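Lista: pondico-usuarios
Asunto: Re: [pondico-usuarios] El planificador se queda pensando delante de la puerta
De: Fiona Kerr
Para: Mohcine Abdelaziz
Cc: lista

Hola Mohcine, hola a todos:

Contesto entre líneas, que si no me pierdo.

El jueves, Mohcine Abdelaziz escribió:
> Tengo la tarea de ir del recibidor al comedor y parar delante de la mesa.
> Con la puerta cerrada no hay problema: la detecta, la abre, pasa. Pero
> si la escena arranca con la puerta ya abierta, el planificador global
> me devuelve "no path" en muchas semillas. De 100 episodios me fallan 18.

¡Bienvenido al club! A mí me pasó lo mismo al migrar a la rama nueva de Pondico, y perdí una tarde entera echándole la culpa al controlador (pobrecito, no tenía nada que ver). Lo primero que te pediría es que mires en qué momento se construye el mapa de costes. En tu log se ve que la primera petición de plan sale antes de que la capa de objetos articulados haya publicado nada, así que el planificador trabaja con el mapa estático, y en el mapa estático la puerta está siempre en su posición de reposo. O sea, cerrada. Le estás pidiendo que atraviese una pared.

> He subido el radio de inflado y luego lo he bajado, y no noto diferencia.

Normal. El inflado no te va a arreglar un obstáculo que está en el sitio equivocado. Yo lo volvería a dejar como venía, porque si lo bajas demasiado vas a acabar rozando sillas y luego vendrás a la lista a preguntar por qué :-)

> ¿Puede ser cosa de la percepción? La segmentación me saca la hoja de la
> puerta como "pared" bastantes veces.

Aquí sí creo que has dado con algo. Son dos problemas que se juntan. El modelo de Stisdale se entrenó sobre todo con puertas vistas de frente, y cuando la hoja está abierta hacia el robot lo que tiene delante es la cara interior y el canto, un panel oscuro enorme y liso. Si además la manilla le queda pequeña o con brillo, adiós. Hazem El-Sayed mandó hace tiempo un parche que usa la manilla como pista: si aparece una manilla pegada a una región etiquetada como pared, la región entera pasa a ser puerta. Es una regla bastante bruta, lo reconozco, pero en mis pruebas quita casi todos los casos tontos. Está en la rama de Cherkaoui, sin fusionar todavía.

> Y otra cosa, los objetos de la mesa me cambian de etiqueta de un
> fotograma a otro. El hervidor me lo da como lámpara la mitad del tiempo.

Ja, el hervidor. Las superficies metálicas brillantes son la cruz de este modelo. Para navegar te da igual, con que lo que haya encima de la mesa se proyecte como "no pisable" te sobra, y la mesa misma ya ocupa ese espacio. Si luego quieres manipular es otra historia, y ahí yo metería el filtro temporal con ventana de 3 fotogramas antes de publicar etiquetas. No más, que con ventanas largas empiezas a arrastrar objetos fantasma cada vez que la base gira.

La semilla que uso yo para reproducirlo es la 594. Pruébala, que a mí me falla siempre con la configuración de fábrica y así comparamos lo mismo. Lo que ve la cámara de la base al arrancar: 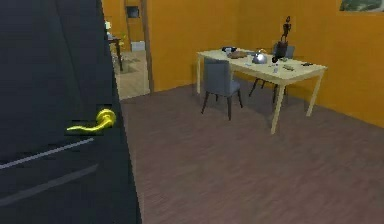
Qué haría yo, por orden

1. Retrasar la primera petición de plan hasta recibir un mensaje de la capa articulada. En Pondico es el parámetro wait_for_articulated, que viene a false (por qué viene a false es una discusión que prefiero no reabrir).

2. Aplicar el parche de Hazem y volver a lanzar la misma tanda de episodios, con las mismas semillas. Por favor, con las mismas, que si no los números no dicen nada.

3. Guardar el mapa de costes del instante cero en los episodios que sigan fallando y mandarlo a la lista. Con eso y el log de la capa articulada se ve enseguida si la hoja está donde toca.

4. Si todavía queda algún fallo, mirar la huella del robot. Doaa Hegazy me comentó que en Morner la tenían definida con el brazo extendido, y claro, así el hueco de paso parecía más estrecho de lo que es. Con el brazo plegado se les arregló la mayoría.

Una duda que tengo yo, y aprovecho para preguntarla aquí: ¿alguien ha probado a meter el ángulo de la puerta en el estado del planificador de tareas? Ahora mismo lo tengo como booleano, abierta o cerrada, y me quedo corta con las puertas a medio abrir – el robot decide que está abierta, se acerca, y entonces descubre que no cabe. Mostafa Bensaid decía que con un umbral bastaba, pero a mí el umbral me baila según la anchura de la base. Si alguien tiene código, aunque sea feo, lo miro encantada.

Mohcine, cuéntanos qué te sale con la 594. Yo estoy por aquí hasta tarde.

Un abrazo,
Fiona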